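Search this notebook

Search

We use cookies to remember your place in the notebook. Accept / Manage

Workshop notebook, Wednesday, started at ten past nine with a mug of tea

I meant to write this up on Monday while it was fresh, but Rajkumari wanted the bench cleared for the Skarnow order and I spent the day under it with a torch in my teeth, looking for a dropped grub screw. So some of what follows is from memory and some from the back of an envelope, and where the two disagree I have gone with the envelope.

The question Sewwandi put to me over lunch was a fair one. She asked whether I thought any of this would be washing her floors by the time she retired, and I said no, and then I spent the whole afternoon wondering if I'd been too quick. What she means by washing floors is the lot: fetching the bucket, filling it, wringing the cloth, moving the chair, noticing that the cat has been sick behind it, emptying the bucket down the right drain and hanging the cloth up so it doesn't smell. We tend to take one link out of that chain, practise it until it behaves, and then tell visitors we are working on cleaning. I have done it myself, and to Shiuli's parents of all people, who were very polite about it.

Anyway, the enclosure. We have stayed with the two arms facing inward over the floor mat, and I'm glad Abdelilah talked me out of moving the mounting plates again. The leafy mat from the market at Urnosstead was my idea and I will defend it. Rafsan wanted plain grey, for the sake of the vision side, but a great many people have a patterned floor, and if the thing can only find a basin on plain grey then I would like to know that in August and not at the demonstration. So far the vines have given us far less bother than shiny plastic does.
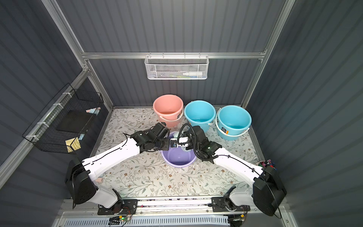
Water is the part I keep going round and round on. A bucket with a little in the bottom is a perfectly friendly thing to a person. You pick it up, you feel the slosh, you slow down without deciding to. The arms feel next to nothing of the kind, at least with the wrists we have, and Abdelilah's answer (go slowly everywhere, always) does work but makes very dull watching. I timed a single carry-and-tip on the envelope at 470 seconds, with the kettle boiled and the tea drunk before it was over. Rafsan says that is a software number and will come down. I'm sure it will, and I'm equally sure my mother could have done the whole kitchen in it.

Handles are the other trouble. They swing down and lie against the side, and then the gripper has to get a finger behind something thin and bendy that doesn't stay put. Of the 21 handle lifts I have written down, four were what I would call clean. Another handful got there in the end with a lot of nudging, and Shiuli thinks I am marking too harshly. She may be right! I've asked her to mark the next lot without looking at mine, and we can compare over a biscuit.

Where I do feel more hopeful is the two-handed work, one gripper holding a thing steady while the other brings something to it. A year ago I would have said that was the hard bit and the carrying was easy, and I had it the wrong way about. The left arm is still the steadier of the two. I have swapped the cable clips on the right one and will see if that helps, though I suspect the elbow.

Rajkumari has had a letter from the people at Markevley asking whether we could do their wash-down corner, with all the tubs and scrubbing. I would say not yet, and say it kindly. Stacking clean tubs that arrive the same way up, perhaps, with somebody near by. She is going to ring them and has promised not to use the word "soon".

To do before the weekend:

-- order the soft finger pads from Bandara, the thicker ones this time
-- try the handle lift with the bucket turned a quarter round
-- ask Sewwandi how she actually wrings a cloth, and film her hands if she'll let me
-- dry the floor of the enclosure properly at night, lid off the vent

Rafsan has the envelope now, as he wants to copy the timings out.

Get new notebook entries by email. Enter your address to subscribe.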